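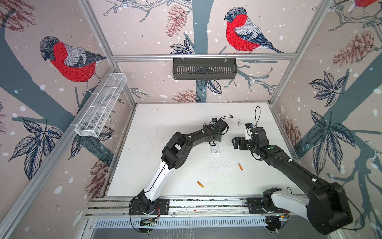 4.2 Replacing the batteries in the remote control

The Irix remote takes 2 batteries of the same type. Change both at the same time, even if only one is weak.

1. Clear a space on the tabletop and lay the remote face down.

2. Press the ridged part of the cover and slide it toward the lower end of the remote. Do not pry it up with a knife or screwdriver.

3. Lift out the old batteries. Keep them away from the new ones - they are easy to mix up once they are out.

4. Check the + and - marks inside the compartment. Put in each new battery with the flat end against the spring.

5. Slide the cover back until it clicks.

6. Turn the remote over, point it at the unit and press any button. The light on the unit blinks once.

Note: Saved settings are kept for 30 minutes with the batteries out. After that, repeat the set-up in section 2.

Caution: Batteries roll. Keep them out of reach of small children, and take them out if the remote will not be used for 6 months or more.

If the light does not blink, see section 6.

Revised 10/02/2023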